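Who decides what happens to public land?

Some land belongs to a person or a family. Other land belongs to everyone, and a government looks after it. This is called public land. Parks, beaches and many forests are public land.

Governments come in levels. A local council might look after the playground near your school. A state government might look after a national park. Sometimes two levels both think they should be in charge, and then they have to sort it out.

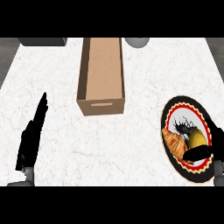 A cardboard box on a marble tabletop (computer picture).

Take the town of Trallside. It has a small lake reserve called Rana, set aside in 1723 for grazing. The council wanted to build a jetty there. The state said the lake was its job - and the two argued for nearly 100 days.

People in the town had a say too. Faisal Swati started a petition to keep the lake as it was, and 426 people signed it. Daniyal Tarar spoke in favour of the jetty at a council meeting.

In the end a judge read the old laws and said the lake belonged to the state. The council still looks after the path and the picnic tables.

Words to know
Petition: a written request signed by many people.
Reserve: land kept for a special use.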